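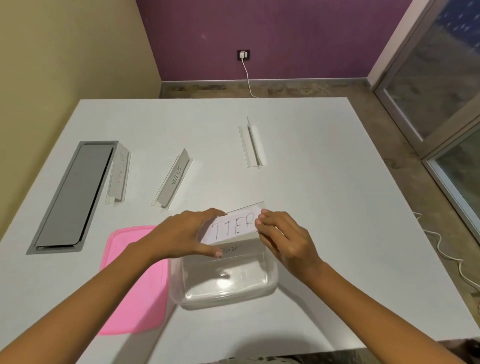
Hallo zusammen, ich hoffe, ich bin in diesem Unterforum richtig. Es geht um meine Nachbarin, 19, und um eine Verlobung, die ihre Eltern in die Wege geleitet haben und die sie nicht will. Ich kenne die Familie seit dem Einzug, wir gießen uns gegenseitig die Blumen, und ich will niemandem etwas Böses! Im April stand sie abends bei mir in der Küche und hat mir erzählt, dass der Mann 40 ist, dass sie ihn 2 Mal gesehen hat und dass im Sommer »alle zusammen verreisen« sollen. Seitdem schlafe ich schlecht. Ich helfe nebenbei im Frauentreff Ovidstead mit, und dort sitzt bei der offenen Runde keine unter ihrem richtigen Namen, wir nehmen Tiernamen. Das Schild mit OTTER in großen schwarzen Buchstaben, die Karte kommt in so einen durchsichtigen Aufsteller, wäre für sie gedacht, falls sie sich traut. Aber bis jetzt sagt sie immer nur »nächstes Mal«. Meine Frage: Darf ich selbst irgendwo anrufen, obwohl sie volljährig ist? Oder mache ich damit alles schlimmer? Und was ist mit dieser Reise?
Gounder-Eck

Krishnamoorthy Palaniappan
Ich habe lange in der Beratung gearbeitet (keine Rechtsberatung, bitte!), deshalb ein paar Sachen aus der Praxis. Anrufen darfst du, du kannst dich als Außenstehende beraten lassen, auch ohne ihren Namen zu nennen. Das Hilfetelefon »Gewalt gegen Frauen« hat die 116 016, kostenlos, rund um die Uhr und in vielen Sprachen. Was ich dir ans Herz legen würde: nichts über ihren Kopf hinweg, solange keine akute Gefahr da ist, und auf keinen Fall selbst mit den Eltern reden. Das ist gut gemeint und geht leider oft nach hinten los, dann wird die Reise plötzlich vorgezogen.
Zur Reise: Die macht mir am meisten Bauchweh. Wenn sie erst mal im Ausland ist, wird Hilfe von hier aus sehr viel schwerer. Wenn sie irgendwie nicht mitfahren kann, dann soll sie nicht mitfahren. Muss sie doch, dann vorher Kopien vom Ausweis und eine Adresse vom Zielort bei jemandem lassen, dem sie vertraut, dazu etwas Geld, das sonst keiner kennt. Bei uns haben wir immer 400 Euro empfohlen, aber jeder Schein zählt. Und bitte keine Nachrichten darüber auf ihr Handy, wenn die Brüder da reinschauen! Bei unmittelbarer Gefahr immer die 110.

tedport_77
Zwangsheirat ist in Deutschland strafbar, steht im Strafgesetzbuch, § 237. Einfach Polizei rufen, fertig.

Erico
Na ja, »einfach« ist das für die Tochter ja nun gerade nicht, tedport. Meine Cousine war in so einer Lage, und ihr hat am Ende geholfen, dass eine Kollegin über Monate einfach da war, mal Tee, mal Kino, ohne jedes Mal nachzubohren. Irgendwann kam sie von allein und wollte die Nummer haben. Also lass die Tür offen und sag ihr ruhig, dass ihr Platz in der Runde frei bleibt. Vielleicht gehst du beim ersten Mal zusammen mit ihr hin?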